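Come Spend Your Mornings With Me at Landen

Hi! I'm Liis Org, I run the little back-office team at Landen, and I'm looking for a part-time order clerk to start in June. If you like small companies, short commutes and people who answer their email, read on.

First, who we are. Landen sells replacement bits for older sewing machines: bobbin cases, belts, foot pedals, the odd spring that stopped being made decades ago. People write to us from all over because they've inherited grandma's machine and it won't sew a straight line. Some of those emails are two pages long and I love every one of them (okay, most of them). There are 6 of us right now, and the person who has been handling orders is moving closer to her kids, so we've got a chair to fill.

The job is mostly reading and writing. You'd open the inbox at 8:30, figure out which machine somebody has from a blurry serial number and a lot of hope, and write back with the right part and a price. Then you'd enter the order, print the slip and hand it over to Uldis Lapiņa, who looks after stock and packing. You'll also take phone calls. Our callers are lovely and they like to talk, so if you hate the phone this would be a long summer for you!

Hours are 8:30 to 1:00, five mornings, and I can bend a bit on the start time if you have a school drop-off. We pay 960 a week before taxes, with paid holidays from day one. The contract runs through the end of the year, and I'd very much like to keep the right person after that.

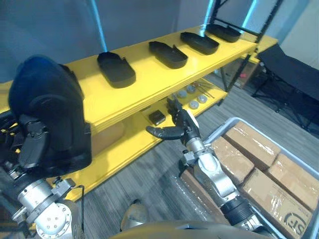 Black trays on the yellow shelving.

You don't need to know anything about sewing machines. I didn't! I came from a dentist's front desk and learned it all here, one angry zipper foot at a time. What I do care about is that you write a clear, kind email, that you double-check a part number before you hit send, and that you tell me when something has gone wrong so we can fix it the same day. A second language would be great, especially Italian, as we get a steady trickle of letters from people who own a Staltetti and can't find a manual in English.

We use an order program called Pastent. It's old and kind of ugly and I've grown fond of it. I'll sit next to you for your first two weeks while you get the hang of it, and after that I'm one desk over, usually with the good cookies.

To apply, send me a short note telling me who you are and why mornings work for you. Attach a resume if you have one, but please skip the formal cover letter. I'd also like you to answer this pretend customer in your own words: "My pedal hums but nothing moves, can you help?" You won't be graded on the repair, I just want to see how you'd talk to her.

I read everything myself and I'll write back either way. If it looks like a match, we'll set up a 45 minute chat at the office, and you can meet the others and see where you'd be sitting. Bus 46 stops right across the street, and there's parking behind the building if you'd like to drive.

Questions before you apply? Email me, or call in the morning and ask for Liis.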